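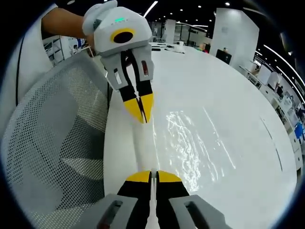 Posted by the Wormont bench diary, 2018-07-03

Second day with the Plarkemach hand-held grippers. We have the pair on loan for 60 days and I want the handling notes written down before I get used to them and stop noticing things.

Spent the morning on the thin white rod, at the big round table. One gripper takes the lower end, the other takes it up near the top, and the rod goes upright between them. I picked the rod for being awkward. It is thin enough that a bad fingertip would let it swing. The yellow tips meet at an angle, so you have to think about where the rod sits between them. I kept going in too deep at first. Close to the ends of the tips is better.

The green light on top is easy to see when you hold the thing up at arm's length. I like that more than I expected to. On the Wallent set we had last September the indicator was on the back of the handle and I was always turning my wrist to look at it.

Weight is fine for short runs. After 4 runs in a row my forearm knew about it, mostly from holding one up high and keeping it still. The manual says up to 3 hours on a charge. I haven't run one down yet, so no comment.

Things I don't like so far. The carry case has one foam insert for both units and they have to go in the same way around every time. The quick start sheet skips the calibration step and sends you to page 31 of the manual, and page 31 is about cleaning. The right page is 13. I wrote it on the sheet in pen.

The table is a nuisance. It is glossy and the ceiling lights come up in it in bright patches. I want to do the rod again over a dull gray mat and compare the two recordings. Need to ask Heitmann if they still cut mats to size.

Price, for when I have to write this up properly: 1066 for the pair, case included, spare tips extra. Wallent was cheaper but you bought the tips from them every few months and it added up. I have to find that old invoice.

Afternoon went to copying files and labeling. Two runs had the same name, my fault, fixed now.

Tomorrow the mat if I can get one, otherwise the short rod and the cable clips. Also charge both units overnight and write down the time they come off.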